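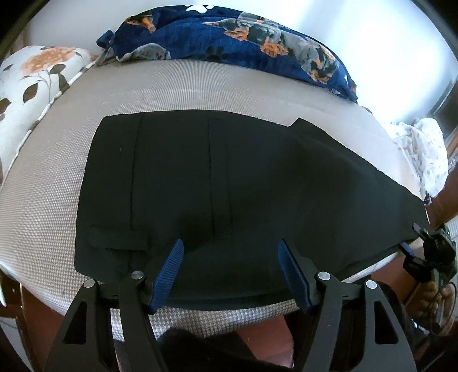 Textile workshop notebook, Torkell site – January

Fabric wear, black workwear cloth

The Geterine twill was returned to the rubbing machine at 84 per cent of full load and taken to 3,000 cycles. Slight shine was recorded at the fold and no broken yarns. The Sturketti cloth, tested under the same settings, pilled early and was withdrawn.

Colleagues are asked to note that pressed creases wear first. Samples should therefore be cut to include one crease and one pocket seam.
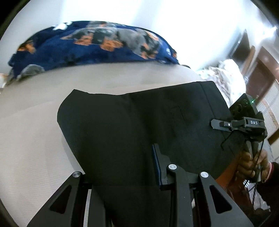

Outstanding

Sample 13 has no entry in the wash register – to be traced before the Nisbet order is answered. The felt pads on station 2 are due for replacement. Readings taken on worn pads are not to be carried forward into the summary table.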